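Werkstattbuch Grollholm, Eintrag April, Gerbstoffe und Eisen

Zuletzt aktualisiert: April, 22:40

Endlich ein Schwarz, das auch bei Tageslicht Schwarz bleibt! Ich schreibe das gleich auf, solange ich noch weiß, was ich gemacht habe, denn beim letzten guten Ergebnis (dem Graubraun auf der dünnen Schurwolle) fehlt mir bis heute die halbe Rezeptur.

Ausgangspunkt war die Frage von Ileana, ob wir für die Kissenbezüge ganz ohne Galläpfel auskommen. Der Preis ist das eine, das andere ist, dass die letzte Lieferung ziemlich wurmstichig war und jede Partie anders zog. Granatapfelschalen haben wir dagegen reichlich, getrocknet im Sack neben der Mangel, und sie bringen Gerbstoff und Gelb gleich zusammen mit. Mit Eisen kippt das Gelb erst in Oliv, dann in ein Grau, das je nach Dauer fast ins Schwarze läuft. Dieses Oliv dazwischen ist übrigens so schön, dass ich zwei Stränge davon zurückgelegt habe. Muss man auch mal machen.

Ansatz heute:
Schalen, getrocknet und grob gemörsert: 800 g
Wasser: 30 Liter, Regentonne, durchs Tuch gegossen
Über Nacht eingeweicht, dann eine Stunde knapp unter dem Sieden, abkühlen lassen, abgeseiht
Wolle: 3.000 g trocken gewogen, Hellström zweifach, vorher mit Alaun gebeizt

Die Wolle kam lauwarm in die Flotte und ging sehr langsam hoch. Nach der ersten Stunde ein sattes Senfgelb, viel gleichmäßiger als beim Versuch mit den ungemörserten Schalen. Das Mörsern lohnt sich also, auch wenn mir jetzt der Arm weh tut. Gergely meint, wir sollten die alte Kaffeemühle dafür nehmen. Einverstanden, aber dann bitte nur noch dafür und mit Zettel dran. 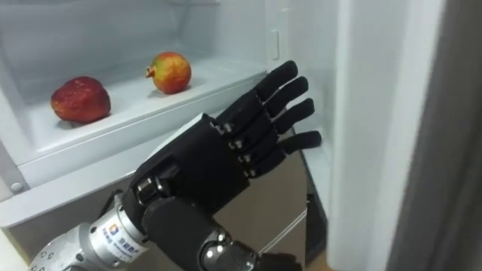
Zum Eisenbad: Eisensulfat separat in heißem Wasser gelöst, dann in den kleinen Kessel, Wolle vorher herausgenommen und abtropfen lassen. Ich hatte es früher immer direkt in die Farbflotte gekippt und mich über Flecken gewundert. Mit dem getrennten Bad war der Umschlag fast sofort da und lief trotzdem ruhig durch den ganzen Strang, auch an den Abbindestellen! Dreimal durchgezogen, dazwischen an der Luft hängen lassen, dann zurück in die Schalenflotte, damit das überschüssige Eisen noch etwas zu beißen findet. Beim zweiten Durchgang war es ein tiefes Anthrazit, beim dritten Schwarz mit einem Hauch Grün, den man nur neben dem Flurnix-Garn sieht.

Griff: etwas spröder als ungefärbt, aber weit weg von dem Stroh, das wir im Winter produziert haben. Eisen sparsam, das bleibt die Regel. Letzte Spülung mit einem Schuss Essig habe ich weggelassen, weil der pH-Streifen schon so knapp unter neutral lag. Bitte beim nächsten Mal eine Hälfte mit und eine ohne spülen, ich würde den Unterschied gern in der Hand haben.

Probe 159 hängt am Südfenster, halb mit Karton abgedeckt. Daneben noch ein Stück Leinen, das einfach mitgeschwommen ist und ein ganz feines Taubengrau angenommen hat. Leinen ohne eigene Vorbeize, wohlgemerkt. Ich will unbedingt wissen, wie das mit Sojamilch vorbehandelt aussieht.

Offen:
- Reibechtheit trocken und nass, weißer Baumwolllappen
- Nachzug aus der Restflotte (steht im blauen Eimer, Deckel drauf, nicht ausleeren!!)
- Frische Schalen gegen getrocknete, gleiches Gewicht nach dem Trocknen
- Ileana fragt bei Kandurura nach, ob sie uns Schalen vom Saftpressen überlassen
- Neues Eisensulfat, die Dose ist oben schon rostig braun und ich traue ihr nicht mehr

Nachtrag, eine Stunde später: Der erste Strang ist an den Außenseiten trocken und deutlich heller, als ich dachte. Immer noch dunkel, aber eher Schiefer. Die beiden anderen sind noch nass, die schaue ich mir morgen früh an und trage den Ton dann hier ein.

Neueste Einträge
Krapp bei niedriger Temperatur, zweiter Anlauf
Walnuss auf Leinen: warum so fleckig?
Zwiebelschalen, Restflotten und das große Orange
Kesselreinigung nach Eisen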